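Mendodcombe repair night turns to gearboxes

May 14, 2026

The repair night at the Mendodcombe community workshop will be given over to small gearboxes next month, after a run of requests from people with stalled hand mixers, pencil sharpeners and garden reels.

The session will last 190 minutes, with a break in the middle, and is limited to 22 places. Entry is free for members. Others pay at the door, and parts are extra.

Each bench will get a practice set from Honetti, a local supplier, made up of spur gears and a round metal base plate with upright pegs. People will take the set apart, clean it, grease it and put it back together before they open anything of their own.

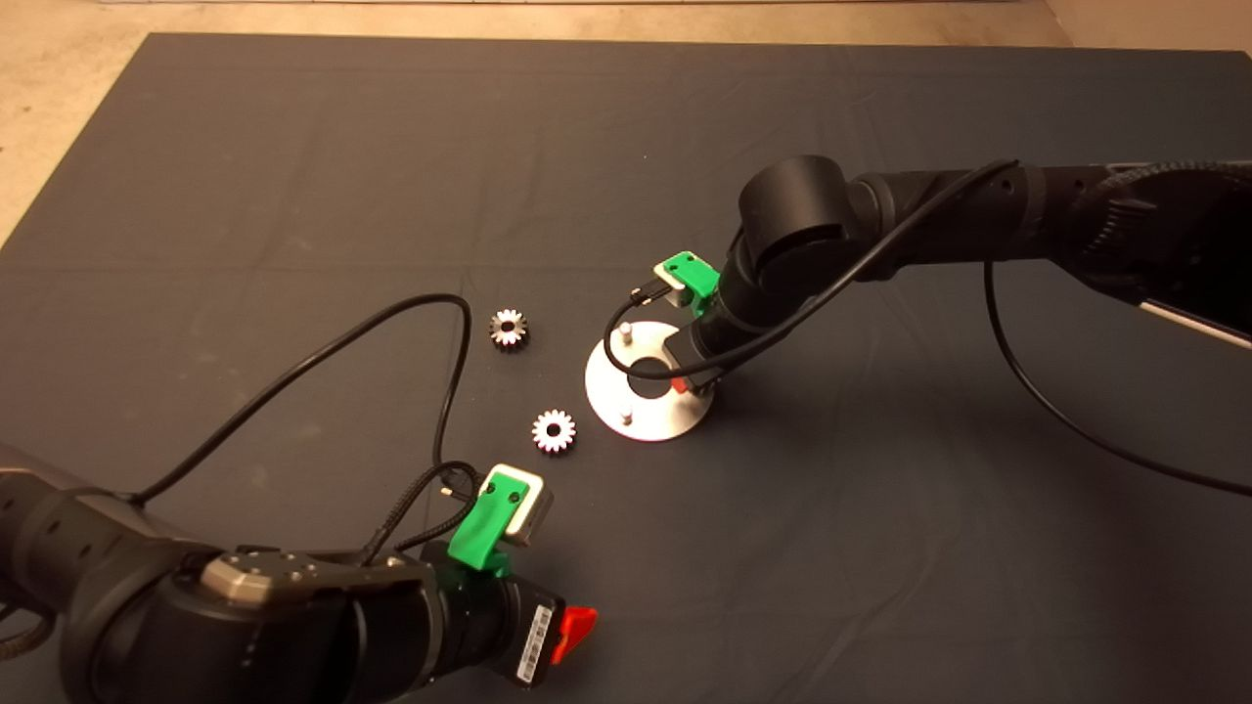 Fung, a regular at the repair nights, would like to see more time spent on cleaning. Old grease packed between the teeth had stopped two of the mixers on the bench last winter, Fung said, and neither one needed a new part.

The workshop bought its first batch of loose gears in October and now keeps 700 in labeled drawers near the back door. Most are steel or brass. Nylon gears, which are common in kitchen appliances, are harder to match and usually have to be ordered.

Anyone bringing a broken item should leave it assembled and bring the power cord if it comes off. Items that plug into the wall will be checked for electrical safety first. Microwave ovens will not be accepted.

Sign-up opens at the front desk this week. As of this morning, 19 places were still open. A second session on belts and pulleys is planned if the first one fills.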